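Höhenverstellbarer Waschtisch Lurum: Bewertung für den Einsatz in Pflege- und Gemeinschaftseinrichtungen

Der Waschtisch Lurum des Herstellers Ikero wird als Lösung für Bäder angeboten, die von Personen mit unterschiedlichem Hilfebedarf genutzt werden. Die Fachstelle Ausstattung hat das Modell im Wohnheim Asadi über den Winter im laufenden Betrieb beurteilt. Maßgeblich waren Bedienbarkeit, Montageaufwand, Reinigung und Unterhalt.

Die Höhe lässt sich über einen Hebel an der Vorderkante um 33 Zentimeter verändern. Der Hebel ist auch mit eingeschränkter Handkraft zu bedienen, liegt für Personen im Rollstuhl jedoch etwas weit rechts. Das Becken wird vom Hersteller bis 80 Kilogramm freigegeben. Beim Aufstützen gab es zu keinem Zeitpunkt merklich nach. 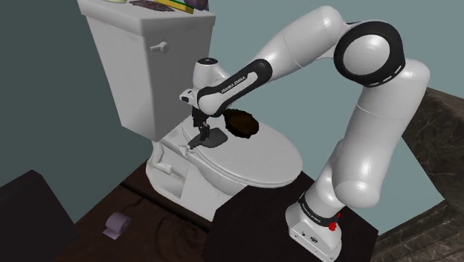 Die Pflege der Oberflächen verdient bei Gemeinschaftsbädern besondere Beachtung. Das Becken ist fugenlos ausgeführt und lässt sich mit handelsüblichen Mitteln auf Zitronensäurebasis reinigen, scheuernde Zusätze schließt die Anleitung aus. Es empfiehlt sich eine klare Trennung der Arbeitsmittel: Ein dunkelgraues, flaches Reinigungsgerät, wie es am geschlossenen weißen Toilettendeckel angesetzt wird, darf am Waschtisch nicht verwendet werden. Für das Becken genügt ein weiches Tuch. Aufwendiger ist die Reinigung der Führungsschienen, in denen sich Kalk und Seifenreste absetzen – hier wäre eine abnehmbare Blende wünschenswert.

Die Montage erfordert 2 Personen und eine tragfähige Wand. Bei Leichtbauwänden ist eine Verstärkung einzuplanen, deren Kosten im Angebot nicht enthalten sind. Die flexible Ablaufleitung wird mitgeliefert. Ihre Verlegung ist in der Anleitung nur knapp beschrieben, die Zeichnung auf der letzten Seite weicht zudem vom gelieferten Bauteil ab. Der Kundendienst in Clukumham beantwortete die Rückfrage am folgenden Vormittag.
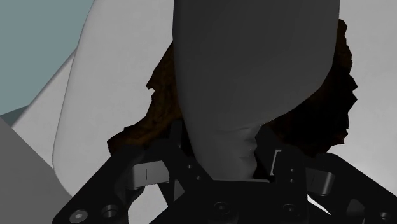 Mattgraues Objekt mit schmal zulaufendem unterem Ende, dahinter ein dunkelbrauner, rauer Körper.

Im November wurde eine Dichtung am Ablauf ersetzt. Der Austausch erfolgte im Rahmen der Gewährleistung, das Ersatzteil lag der Sendung vollständig bei. Weitere Störungen wurden nicht verzeichnet. Laut Datenblatt ist die Mechanik auf 3,000 Verstellvorgänge bis zur ersten Wartung ausgelegt. Für ein Einzelbad ist dieser Wert ausreichend, für stark genutzte Etagenbäder eher niedrig angesetzt.

Der Waschtisch kann für Einzel- und Doppelzimmer empfohlen werden. Für Etagenbäder gilt die Empfehlung unter dem Vorbehalt, dass ein Wartungsvertrag abgeschlossen wird. Bestellungen sind mit Angabe des Wandaufbaus an die Fachstelle zu richten.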